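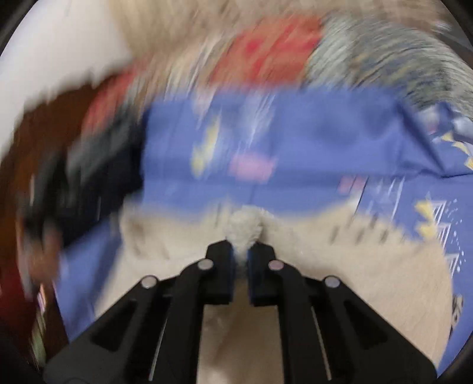 Coger lana es muchísimo más difícil que coger un tornillo, y Chia-jung Kao lleva desde septiembre empeñada en que su pinza haga las dos cosas. La llama Grurketti (el nombre salió de una errata en una etiqueta y ya se quedó) y la construye a ratos en casa y a ratos en Gernell, el taller compartido donde nos citamos para hablar. Yo iba con la idea de ver un brazo robótico completo, con su base y sus cables, y acabé fascinado con la punta: dos dedos negros y gruesos, un varillaje con los ejes metálicos a la vista y, entre las yemas, un mechoncito blanquecino, esponjoso, pellizcado justo por abajo. Parece una tontería hasta que lo intentas tú.

"La gente me trae cubos, pelotas, tazas. Y están muy bien, ¿eh? Pero una taza es dura y siempre tiene la misma forma. Un poco de pelusa cambia en cuanto la rozas. Si el dedo llega torcido, la empuja y se te escapa por un lado", explica mientras abre y cierra la pinza con la mano, casi sin mirarla.

Porque de momento se maneja así, a mano. Grurketti tiene una empuñadura y un gatillo, y la persona que la sujeta hace de brazo. La parte motorizada vendrá después. Le pregunto si no le da rabia ir tan despacio y se ríe.

"Al principio lo hice al revés, como todo el mundo. Compré los motores primero. Monté un brazo precioso, con su controladora Tremeck, todo muy limpio, y al final le puse la primera garra que encontré para imprimir. No cogía nada blando. Estuve semanas tocando el código y el problema estaba en los dedos. Lo desmonté y me dije: hasta que yo, con mi propia mano, no pueda recoger un calcetín con esto, no le pongo motor."

Me encanta esa frase y la apunto tal cual. También apunto lo del calcetín, que resulta ser una prueba de verdad: tiene una bolsa llena de ellos debajo del banco, junto a retales, algodón y una bufanda que ya no se pondría ningún ser humano.

Hablamos un buen rato del varillaje. Los dos lados son simétricos y se mueven a la vez, cada uno con su par de ejes, y toda la gracia está en que las caras interiores de los dedos lleguen enfrentadas. En la versión anterior no lo hacían. Se tocaban antes por la punta que por la base, con un ángulo mínimo, y la tela se salía hacia dentro.

"Lo veías al trasluz", dice. "Cerrabas y quedaba una cuña de luz. Cambié la distancia entre los agujeros, volví a imprimir, otra cuña, pero al otro lado. Así 12 veces. Tengo una caja con todos los brazos fallidos y no la tiro, porque de vez en cuando uno me sirve para otra cosa."

Los ejes fueron otra aventura. Empezó con tornillos corrientes, que se aflojaban a media tarde, y luego probó con pasadores de plástico, que duraban todavía menos. Los metálicos que usa ahora se los torneó Hsieh, un taller pequeño que le hizo una tirada corta a partir de un dibujo en papel cuadriculado. Me enseña el dibujo. Está lleno de tachones y con una cota corregida a boli rojo, y aun así las piezas entraron a la primera.

"Yo no me lo creía. Las metí con el dedo, ni martillo ni nada. Ese día no hice nada más, me quedé abriendo y cerrando la pinza como una niña."

¿Y los dedos? Ahí se pone seria, o todo lo seria que se pone. Los hace macizos a propósito, en bloque, con una esquina cortada en ángulo arriba para poder entrar en una tela arrugada sin arrastrarla. Las versiones finas le gustaban más a la vista, pero se doblaban con la presión. Cada dedo de los actuales pesa 34 gramos y ella está convencida de que aún puede bajar. Quiere probar un interior hueco con nervios, aunque no ha decidido el relleno. Llevamos un rato discutiendo sobre porcentajes de relleno cuando me doy cuenta de que se nos ha enfriado el café.

Para las pruebas extiende telas encima de lo que haya: una beige, de tacto suave, tipo forro polar, y debajo una azul estampada, con dibujitos rosas y amarillos. Las amontona un poco, sin alisarlas, y a pellizcar. Lleva la cuenta en una libreta, y la noche antes de vernos iba por 1336 intentos, con buenos, malos y una tercera columna que se llama "bueno, casi".

"El 'bueno, casi' es cuando lo levanto pero me traigo también un pliegue de la tela de abajo. Para un robot que dobla ropa eso es un desastre. Para mí es información buenísima, porque quiere decir que la fuerza ya está y me falla la altura."

Lo de doblar ropa es la meta, sí. Una cesta, una mesa y el brazo, que espera volver a montar en su piso cuando haga hueco. No pretende doblar camisas. Se conformaría con paños de cocina, y calcula que le faltan alrededor de 5 cambios de diseño antes de atornillar la pinza a la muñeca del brazo. El siguiente es un tope en el gatillo, para que el cierre no dependa de cuánto apriete cada cual. En Gernell la ha probado ya medio taller y hay manos muy brutas.

Antes de irme me la deja. Pesa menos de lo que imaginaba y el recorrido es suave, con un punto al final en el que notas que las dos yemas se encuentran. Voy a por un trocito de algodón, fallo, vuelvo a fallar, lo aplasto contra la mesa. Chia-jung me dice que entre más vertical y que cierre antes de tocar abajo. Al cuarto intento sube, entero, hinchado por arriba, y suelto un grito que hace levantar la cabeza al de la sierra de calar.

"Ese te lo apunto como bueno", dice, y busca la libreta.

Si alguien quiere copiarle el varillaje, piensa compartir los archivos cuando tenga resuelto lo del tope. Pide paciencia y, si os sobran, calcetines desparejados.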